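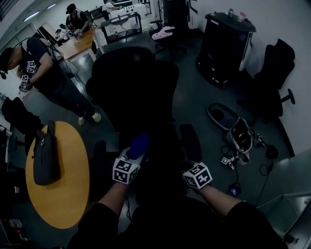 Hot desking is a bad idea and I'm tired of being polite about it. Three offices in six years, same memo each time, same word in it. Flexible. Flexible for who? You come in at ten to nine, the good spots have gone, and you do the lap. Is that one taken? There's a bag on the table. A grey backpack on a round table, with a big black mesh chair nearby, and every person who has ever worked in a shared office reads that as a fence. Taken. Keep walking. We gave up our desks and went straight back to towels on sunloungers.

My last place was Berkico, second floor, 167 staff and nowhere near that many desks. Fine on paper. On paper a third of us were always at home or on a train or ill. Then Monday came, and all the managers wanted their people in on Monday, so everybody was in. People took calls on the stairs. Nattawut Yimyam did the whole of the June payroll from the sill by the photocopier, on a stool meant for the kitchen. He did it well, too. That got used later as proof the system worked.

What gets lost is small stuff. The drawer. Spare shoes, the good stapler, the cereal bars, a cardigan for when the air con goes mad. A card from someone's leaving do. Now it's a locker, if you can find one with a key in it, and you carry your day about on your back like you're off up a hill. Set the chair up right, go to lunch, come back and someone tall has been in it. Two minutes a day fiddling with levers. Doesn't sound much. Add it up over a year and across a floor and then tell me about savings.

And yes, the savings. I know. Rent is dreadful, empty desks cost money, I've seen the sums. Begoñe Iglesias ran the numbers at Vemari and she reckons about 600 pounds a head, which I won't argue with, she's better at it than me. But there's no line on that sheet for the new starter who spent her first fortnight sat next to a different stranger every day and didn't learn a thing. You pick up a job by overhearing it. Half of what I know came from sitting across from Christos Stamatopoulos while he swore at invoices. Nobody planned that, he was just there, every morning, same seat, same mug.

The other argument is that it mixes people up. Marketing bumps into accounts, sparks fly. Never seen it. What I've seen is marketing getting in at half seven to bag the window and accounts hating them for it. Theres a booking app as well, of course. 3,000 quid's worth of app. It says desk 17 is free and there's a man sat at desk 17 with his headphones on, and which of you is going to have that chat? Not me. I went and sat in the canteen.

So, some modest asks. If someone's in three days or more, give them a desk. Name on it if they like. Let the real roamers roam, some people love it and good luck to them. Keep teams near each other, and dont move them every quarter because a consultant needs something to do. Give everyone a drawer that locks. That one costs next to nothing and I'd bet it would do more for morale than the last two away days, one of which was axe throwing.

I'm at a smaller firm now, freehold, bit damp. I've got a desk in the corner by the radiator. There is a biscuit tin in the bottom drawer and it was still there this mornning.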